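Bickerstaff Shared Workshop
Humanoid build group: minutes of the meeting held 2022-07-03

Present: Evie Wragg (chair and notes), plus the regular build members. Apologies were received from two members of the electronics bench.

1. Minutes of the last meeting

Agreed as correct, with one change. The entry on shoulder bearings should say that the second set was ordered, not fitted. The bearings have since come in and are on the shelf over the lathe.

2. Matters arising

The replacement fuse holders were bought and the old ones thrown out. The key to the parts cabinet is back on its hook. Members taking it home again will be asked to pay for a copy.

The question of a name for the robot was raised again. Citunum remains the working name and will go on the paperwork until somebody brings a better one to a meeting.

3. Money

The build fund stands at $2,377. From this the group agreed to set aside $1,000 for the hand drivers and spare finger parts. A quote from Horar for the machined wrist brackets was read out. It was thought high. Evie will ask whether the price comes down if the holes are left undrilled, as the workshop can do those on the drill press.

The Wondeo invoice for cable and connectors has been paid. One reel was short. They have agreed to make up the difference with the next order.

4. Arms and hands

Most of the meeting was spent on this item. The group moved over to the glass table to go through the work on both arms.

The main question was how low the hand should be allowed to come over a hard surface. Glass was chosen for the table trials because it is flat and shows marks easily. Two members felt that a glass top was asking for trouble and would like a sheet of scrap board laid over it. Others pointed out that the height settings would all have to be changed for the thickness of the board. It was agreed to stay with the glass for now, keep the arm speed at its lowest setting, and look at this again once the new finger pads are in.

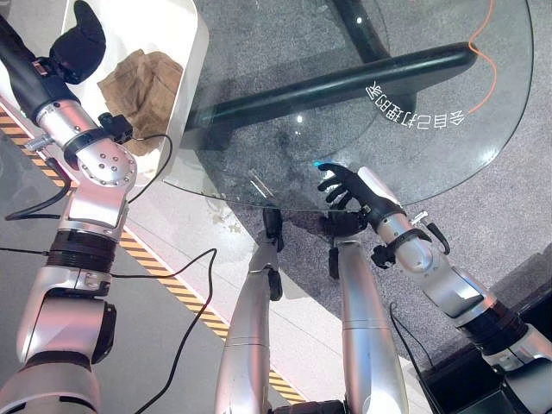 Item 4: right hand held palm down over the front edge of the glass table, fingers spread.

Evie asked for the wrist attachment to be checked for play before every session. At the moment this is done when someone remembers. A check sheet will be pinned up by the bench with a space for initials.

The left arm was discussed next. The joint housings are held with small screws and there was some disagreement over thread lock. The group settled on the medium grade for the housings and none on the covers, which come off too often. Anyone who has already used the strong grade on a cover should say so now, before the next person rounds off a screw head trying to get it open.

The padding on the black end section of the left arm was thought to be a good idea. It was asked whether the same material could be had in a thinner sheet. One member has an offcut and will bring it in.

5. Cables

Cable runs were brought up by several people. The present arrangement has loose black cables hanging by the arms and running down to the floor, and this makes it hard to work near the robot without stepping over something. The following was agreed:

Cables are to be labeled at both ends before anything else is moved.
Arm cables will be tied back along the segments, with enough slack left at each joint for full travel.
Floor cables will go in a rubber cover.

A suggestion to carry everything overhead on a boom was turned down for now on grounds of cost. It can come back in November when the fund is looked at again.

6. Floor and safety

The striped hazard tape on the carpet is to be kept as the limit for visitors. Members working on the robot may cross it, others may not unless the power is off. The tape does not hold well on carpet and will need to be put down again from time to time. There is another roll in the drawer under the sink.

The emergency stop was tested before the meeting and worked. A longer lead for it was requested so that it can be held by the person at the table. Agreed, up to a cost of $70.

Please do not leave tools on the glass. A hex key was found there last month under the path of the right hand.

7. Battery

A member reported on the pack from Wondeo. Run time with both arms moving came to 21 minutes, less than hoped. The group will go on working from the bench supply and will not spend more on batteries until the legs are ready to carry weight. It was asked when that would be. No date was given.

8. Any other business

The glass needs cleaning before each session. Cloths are kept with the paper towels. Use the plain spray, as the one in the blue bottle leaves streaks.

The workshop's heating contract is up for renewal and the build group has been asked for its usual hours. Evie will send these in.

A request to bring a school group in was put off until the cable work is finished.

Actions

Evie Wragg: write to Horar about the brackets, pin up the check sheet, send in the group's hours.
Electronics bench: label the cables, make up the longer stop lead.
All: report any covers fixed with the strong thread lock.

The next meeting will be in the main room at the usual time. Items for the agenda should reach Evie a week ahead.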